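How to test if a machine can do your laundry chore yet

Many people ask me if they should wait for a home robot before they solve the problem of laundry. I work with automation since many years, first in a shop that makes cable parts in Sanditz, and now I write guides for people who want to judge such machines by themselves. In this guide I explain how to do a simple test at home or in a small workshop. You don't need a robot for the first half of it. You need a bed, a pile of clothes, a timer and some patience.

What you need

A pile of 19 pieces of clothing, mixed. Take T-shirts, trousers, socks, one thing with a hood and one thing with buttons.
A kitchen timer or a phone.
Paper and pen.
A pair of kitchen tongs, or a hand-held gripper if you can borrow one.

Step 1. Write down what "done" means

Do this before you touch the pile. For me a shirt is done when it is folded in a rectangle, the collar is on top and I can put it on a stack without the stack falling. Your rule can be less strict. If you don't write the rule first, you will change it later to be nice to the machine. I did it myself when I tested the Trunder folding unit in August. I accepted shirts I would never accept from my son.

Step 2. Do the chore with your hands

Start the timer, fold the whole pile and stop the timer. I need 8 minutes. Write your number at the top of the paper. Also write every moment when you did something that is not folding: turning a sleeve, looking for the second sock, shaking a shirt to find where the bottom is. These small actions are where the machines lose most of their time.

Step 3. Do it again with two fingers

Mess up the pile and fold it again, but now use only the thumb and one finger of one hand. Put the other hand in your pocket. Most grippers for home use have two jaws, so this gives you a fair feeling of the task. You will notice that lifting is easy and finding the corner is hard.

Step 4. Do it with the gripper

Now take the tongs or the gripper. Work over the bed, with the clothes in a heap, the same way they come out of the basket in real life. Close the jaws on one piece, lift it slowly and look at how much cloth you caught.
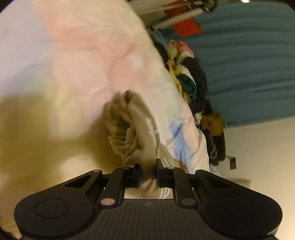 When the jaws hold a piece in its middle, the rest hangs in folds and you can't see the sleeves or the hem. A person solves this without thinking. We let the cloth slip a little, catch an edge, and turn it. With a gripper you must put the piece down, look again and choose a better point. Count each new try as one grasp and make a line on the paper.

Please use soft bedding for this step and do not change to a hard table. On a table the jaws can slide under the edge of a shirt. On bedding they often catch the sheet together with the shirt, and you need to know if this happens. Colors matter also. A camera has more difficulty when the shirt and the blanket have almost the same color, so put at least one such piece in your pile.

Step 5. Compare with a real machine

If you have access to one, give it the same pile. Do not sort the clothes first, and do not lay them flat. Sellers like to begin with a flat shirt, and then half of the work is already finished by a human.

My own numbers, so you have something to compare with: the Trunder unit needed 40 minutes for the pile and I had to help with the socks. The two-arm model from Kováčik made 257 grasps for the same clothes. It finished the pile except the hooded sweater, which it dropped behind the bed, and I stopped the test there. Hanna Hutsuliak repeated the test in her sewing workshop with the Kavano arm. She got good results with towels and bad results with everything that has a sleeve.

Step 6. Read your results

Look at the time, but look more at the number of times you helped. A slow machine can work on Sunday while you are at lunch, and the slowness costs you nothing. A machine that calls you up to eight times for one pile keeps you in the room, and then you can fold the clothes yourself.

In the workshop the answer is better. If you fold only one product, for example towels or work aprons, and a person lays the first corner, a machine can be useful today. For a mixed pile on a bed I would not buy one yet. Repeat the test with the same clothes when a new version comes out, and keep the old paper to compare.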